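Sindason | Equipamento para escritório e copa
Início > Recolha de resíduos > Cestos de rede > Belside

Cesto de rede metálica Belside
Referência 3358
Disponível em armazém

Escolher quantidade
Unidade
Conjunto de 3
Adicionar ao pedido
Pedir orçamento para empresas

Descrição

O Belside é um cesto cilíndrico em rede de metal, de cor prateada, com a malha fina em losango e o rebordo arredondado. Vendemos este modelo para salas de pausa, copas, corredores de escolas e para o lado das máquinas de bebidas. É lá que se juntam muitas garrafas e latas durante o dia, e um cesto pequeno de secretária fica cheio antes da hora de almoço.

A rede deixa ver o conteúdo através da parede do cesto. Para muitos clientes foi este o motivo da compra: quem faz a ronda vê de longe se é preciso trocar o saco e não tem de abrir nenhuma tampa. Também se vê depressa quando alguém deitou uma coisa que pertence a outro recipiente.

O cesto é fornecido sem saco e sem tampa. Não precisa de montagem.

Dados do produto

Modelo: Belside
Referência: 3358
Forma: cilíndrica
Material: rede de metal
Cor: prateado
Rebordo: arredondado
Tampa: não incluída
Peso sem saco: 1186 g
Utilização: interior
Embalagem: individual, ou conjunto de 3 encaixados um dentro do outro

Para que serve e para que não serve

O Belside foi pensado para embalagens leves: garrafas de plástico, latas de bebida, tampas, copos de papel. Aceita naturalmente o lixo seco de um escritório. Não é recomendado para restos de comida, borra de café ou vidro partido. Para estes casos temos na loja os recipientes fechados da linha Zwane, que têm a parede lisa e uma tampa de pedal.

A pergunta que mais recebemos é sobre as garrafas que ainda têm bebida. Um refrigerante, um chá ou uma bebida energética que ninguém acabou pode ir para dentro do saco, se a tampa estiver bem enroscada. Mesmo assim pedimos que seja esvaziada antes no lava-loiça. O saco de plástico fino suporta bem o volume de muitas garrafas vazias, mas suporta mal o peso de poucas garrafas cheias, e o líquido que escapa atravessa a rede e chega ao chão. 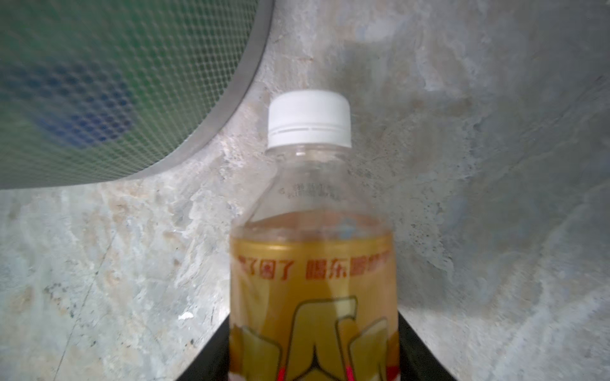 Igor Baran: Na nossa copa resolvemos isto com um balde pequeno ao lado do lava-loiça e um papel colado na parede, "primeiro o líquido, depois o cesto". Nas primeiras semanas quase todos esqueciam. Agora o saco pesa muito menos e deixou de ficar aquela mancha pegajosa por baixo do cesto. Só tenho pena que o Belside não venda um prato para pôr na base, eu comprava.

Resposta da Sindason: Obrigado pela observação. O prato de base existe desde outubro e encontra-se mais abaixo nesta página, na parte dos acessórios. Serve também nos cestos comprados antes.

O saco certo

Um cesto de rede pode ser usado sem saco para papel. Para garrafas e latas aconselhamos sempre o saco, porque ficam sempre umas gotas no fundo das embalagens. Os sacos Sorkum são vendidos em rolo de 10 e existem em versão translúcida e em versão opaca. A versão translúcida é a mais pedida para este modelo, pois com um saco opaco perde-se a vantagem da rede.

Como colocar o saco:

Abra o saco todo antes de o pôr no cesto e sacuda-o uma vez para entrar ar.
Empurre o fundo do saco até tocar no fundo do cesto. Se ficar suspenso, rasga com as primeiras garrafas.
Dobre a sobra para fora, por cima do rebordo, a toda a volta.
Dê um nó pequeno na parte que está larga, ou use o aro de fixação.

Quando o saco é grande de mais para o cesto, a sobra fica pendurada de um lado e vai descendo com o uso. Não estraga nada, mas o saco escorrega para dentro com facilidade no momento em que se deita uma garrafa com mais força. Se já tem em casa sacos de outra marca, pode naturalmente gastá-los primeiro; o aro segura a maior parte deles.

Separar garrafas, latas e tampas

As regras de separação mudam de um município para outro e pedimos que confirme as suas. O que escrevemos a seguir é o modo como trabalham os clientes que nos contaram o seu dia a dia.

Muitos deixam todas as embalagens de bebida no mesmo cesto e fazem a separação uma vez, no fim do turno. Tiram as garrafas para o chão, juntam de um lado as que estão vazias e do outro as que ainda têm líquido, e as latas ficam à parte. É mais rápido do que parece e pode ser feito por uma pessoa sozinha. Outros preferem pôr dois ou três Belside em fila, cada um com a sua etiqueta, e esperam que cada pessoa escolha bem. Este segundo modo ocupa mais espaço e precisa de alguma paciência com os colegas novos.

As tampas merecem uma palavra. Se a garrafa vai ser espalmada, abre-se a tampa, espalma-se e volta-se a fechar. Tampas soltas descem sempre para o fundo do saco e, num cesto sem saco, ficam encostadas à rede e são aborrecidas de apanhar com os dedos.

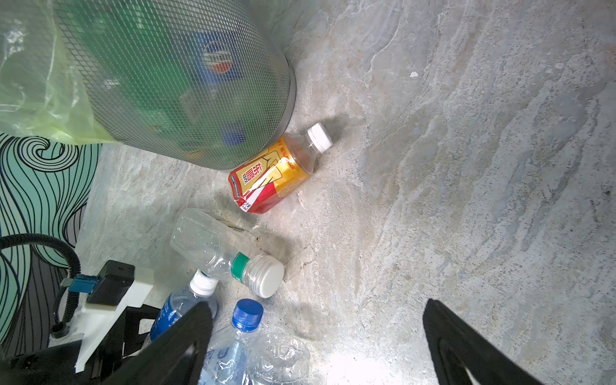 Cesto de rede com saco translúcido e garrafas de bebida pousadas no chão.

Onde colocar

O cesto pode ficar encostado à parede ou no meio da sala. Em pavimento de pedra, de mosaico ou de madeira recomendamos o prato de base, que evita riscos quando o cesto é arrastado. Em alcatifa não é necessário.

Deixe uma mão de distância entre o cesto e os móveis vizinhos. A parede é de rede e um cesto muito apertado contra um armário pode marcar a superfície. Mantenha-o afastado de aquecedores e de fontes de chama.

Não deixe o Belside no exterior. Com a chuva a malha ganha ferrugem nos pontos onde os fios se cruzam, e a garantia não cobre este dano.

Limpeza

Retire o saco e vire o cesto para baixo sobre o lava-loiça ou sobre o ralo do duche. Passe água morna com um pouco de detergente e uma escova macia, do lado de dentro e do lado de fora. O açúcar seco das bebidas sai melhor se a água ficar alguns minutos a actuar. Enxagúe e seque com um pano, com atenção à zona do rebordo, onde a água gosta de ficar.

Não use palha de aço nem produtos com cloro. O cesto não deve ir à máquina de lavar loiça.

Se a rede ficar amolgada, pode ser endireitada com a mão a partir de dentro. Faça-o devagar e com luvas.

Acessórios

Prato de base para Belside, plástico cinzento
Aro de fixação para saco
Sacos Sorkum translúcidos, rolo de 10
Sacos Sorkum opacos, rolo de 10
Etiquetas autocolantes: garrafas, latas, papel, resto
Suporte de etiqueta para rede, com duas molas

Perguntas de clientes

O cesto vira-se com facilidade?
Vazio, sim, se alguém lhe tocar com o pé. Com o saco a meio já fica estável. Para corredores com muita passagem sugerimos o prato de base com fixação.

As tampas pequenas passam pela malha?
Não. A malha é fina e as tampas normais de garrafa ficam dentro.

Posso pedir outra cor?
Este modelo existe só em prateado. Outras cores estão na linha de secretária, em tamanho menor.

O conjunto de 3 tem medidas diferentes?
Os três cestos são iguais. Chegam encaixados, com uma folha de cartão no meio de cada um. Se dois cestos ficarem presos, rode um deles e puxe para cima, sem bater.

Vendem só o saco?
Sim, o rolo pode ser encomendado separado e não há quantidade mínima.

Entrega e devolução

Enviamos para Portugal continental e ilhas. Os portes são calculados antes do pagamento e dependem do número de volumes. O conjunto encaixado conta como um só volume.

A devolução é aceite se o cesto não foi usado e se vier na caixa original. Pedimos que nos escreva antes, com o número da encomenda, para marcarmos a recolha. Se o cesto chegar amolgado, envie-nos uma fotografia da caixa e outra do cesto, e mandamos um novo.

Para encomendas de escolas e empresas existe factura com pagamento posterior. Indique no pedido a referência 3358 e a quantidade desejada.

Também na mesma secção

Recipiente com pedal Zwane
Cesto de secretária em rede
Carro de recolha com dois sacos
Balde para líquidos com coador

Página revista em 2024-06-22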